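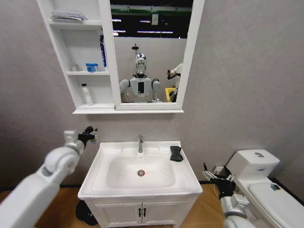 I have been waiting since October to write this post, and now that the small bathroom is finally in order I can't stop walking in there for no reason. I go in, I look at the shelves, I come back out again. My coffee gets cold. I regret nothing!

If you have been reading for a while you know the house has a bathroom upstairs that gets all the attention (the tub, the big window, the plants I keep nearly killing) and then the small one, which for years had a bare bulb, a pedestal sink and one glass shelf that everything slid off. Toothpaste, slid off. Soap, slid off. I once fished the same comb out from behind the pipe 2 mornings in a row. So when I finally had some money put aside, I knew it was going into a proper cabinet and a vanity with doors underneath.

I looked at a lot of mirror cabinets. The one I kept coming back to has a mirror in a thick white frame on the right, open shelves on the left, and a long ledge along the bottom that comes forward a little from the wall. I wasn't sure about open shelves at first. My whole life I have been a person who shuts things behind a door and hopes for the best. But I liked being able to reach for something without swinging a mirror into my own forehead, and the three tiers are shallow enough that you can't build up a second row of forgotten hotel shampoo behind the first one.

The vanity is from Granström, bought secondhand from a listing 29 miles away, and it came with a wide rectangular white basin that has a flat rim all the way around it. I cannot tell you how happy I am about that flat rim. You can set down a washcloth! You can set down a glass! After the pedestal sink it feels like owning a second kitchen.

Now, the shelves, which are what I really wanted to talk about. My rule for open shelving is that every tier gets one kind of thing. Flat, light stuff that I don't need every day goes on top, so at the moment that's a folded clear plastic package and nothing else. The middle tier is the busy one. It has the little white bottle toward the back, the blue-and-white tub with the blue lid in the center, and the tall blue-and-white box standing right up against the divider. I love that the blues go together. I did not plan it, I was putting things away in a hurry, but once I had noticed I moved the orange bottle of mouthwash to the drawer so it wouldn't spoil it. Then the bottom tier has just the one white bottle with the gray cap, because that's the one I grab half asleep and I want to be able to find it with my eyes closed.

The temptation with a new shelf is to fill it. I had a basket of 17 things ready to go up there on the first day, and I put every one of them up, stood back, and it looked exactly like the old glass shelf only bigger. So I took it all down and started again with only what I had used that week. The rest went under the sink in a lidded box I ordered from Skiltmont (good lid, slightly annoying handles). If I go looking for something in the box more than once, it gets to come upstairs, so to speak. So far only the blue tub has been promoted.

Then there's the wall. I went back and forth on paint for ages. I had a white sample, a green sample that looked like pea soup at night, and a pale gray called Urolmont that I bought mostly for the name. The gray won easily. Against all that white it makes the edges of the cabinet and the basin look crisp, and it changes a little through the day, cooler in the morning and a bit warmer when the lamp is on. 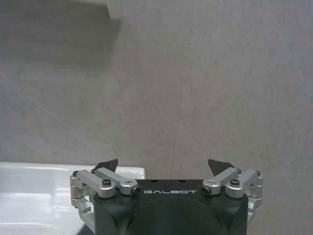

It isn't a perfect wall and I have made my peace with that. There are some pale streaks running across it on the diagonal, and a few marks that look like scuffs, and you notice them most in the stretch between the ledge and the sink where your eyes naturally rest while you brush your teeth. I thought about a second coat. I even got the roller out. But a slightly mottled gray is very forgiving, and I would much rather have this than a flawless finish I'm scared to splash. I like the soft shadow under the ledge too, it gives that plain bit of wall something to do.

A few people asked how high to hang a cabinet over a sink. I can only tell you what I did, which was tape a piece of cardboard to the wall and live with it for a few days. Lean over and wash your face. Fill a tall glass. Spit out toothpaste with some enthusiasm. The cardboard came down by the width of my hand after the first evening and then stayed put — a much cheaper way to find out than drilling twice.

Cleaning it all takes me 90 seconds now, I timed it. Bottles off, damp cloth along each shelf, along the ledge, around the rim of the basin, bottles back on. I use the plain cloths from Workby that I also use in the kitchen, and I finish with a dry one on the mirror.

Still to do: a hook for the hand towel, a new bath mat, and some kind of decision about the light over the door. I'm leaning toward something small and round. If you have one you love in a bathroom this size, tell me in the comments, I really do read them all.

Posted 13th November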